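Sunday at the tape table

October 11, 2020

I've been collecting demos for the sorting project again and I am having way too much fun with it! Hawi Gudeta set me a target of 200 good episodes, and as of tonight I'm at 101, so I'm over the hump. The task is tidying up tape rolls, with two arms and a box with a pink drawer. Both arms have to cooperate on the box, which is the part I love. 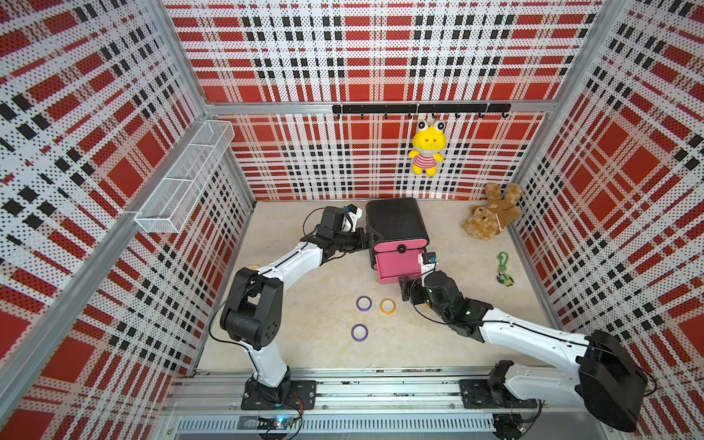 My first batch back in March was all too neat. I put everything in the same spot every time, and the policy learned that spot beautifully and nothing else (Gavin Ritchie laughed at me for a week). Now I shuffle the rolls between episodes, mix the colors, and leave a few toys lying around so the model has something to ignore.

I also stopped throwing out the slightly clumsy runs. If I miss a grasp and recover, that one stays in. I only toss an episode when I get completely lost, and today that was 13 of them, mostly before coffee.

The wrist views are my favorite to play back. Small rolls and big rolls look so different from down there, and you get a much better feel for how little room the fingers have.

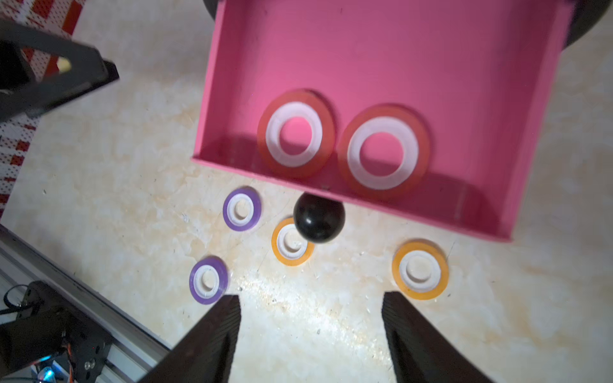
Next up

I'll train on what I have with 4 different seeds, then finish the other episodes next weekend. Tapio Pelkonen wants to try teleoperating too, and I can't wait to see how different his runs look from mine!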